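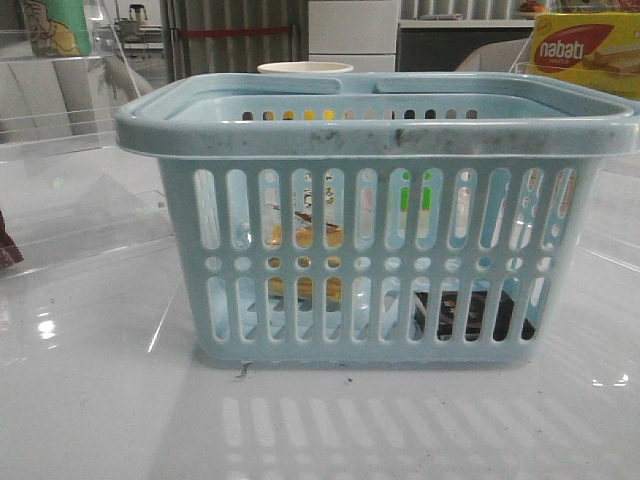
June, snack table, morning. Zurkia prototype week means long days at the Ulter bench, so the snack supply matters and I finally get to sort it properly! The plan is one basket people can carry across to the bench and one box that stays put. I like the blue basket a lot for the carrying job: the handles come up and nearly meet in the middle, so you can grab both with one hand, and the slots let you see when stock is getting low. The rim has picked up a lot of dark grime along the front, though. Dish soap and an old toothbrush, I think.

Sorting rule, same as the one we used at Flallgate: soft things in the rigid box, wafers and anything boxed can go wherever they fit. Bread at the bottom of a basket gets flattened, every time.

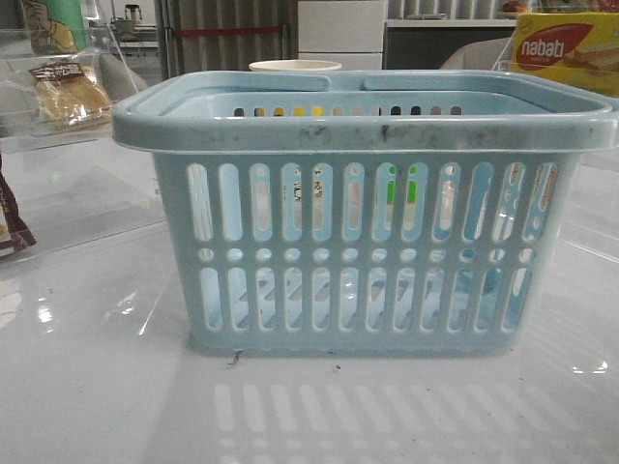

Boxed things also stack, and that frees up the back edge of the table for cups. Budget is 53 for the month and we are well under it -- very pleased with that. Need 2 more sleeves of cups before the MacPherson visit.
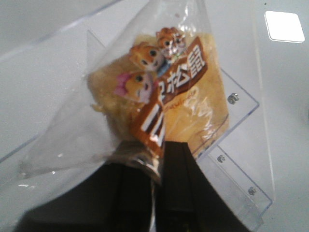

Bakery items get their own line in the notebook because they go first. My favorite is the one with the cartoon squirrels on a brown label, a small squirrel peeking over the top of the strip. Great packaging! The clear bag gathers into a narrow neck at the bottom, so that's the place to hold it, well away from the pastry.

To do: scrub basket rim, wipe crumbs off the white top, write the sorting rule on a card. Next round I want to try 9 kinds of snack and see which ones come back uneaten.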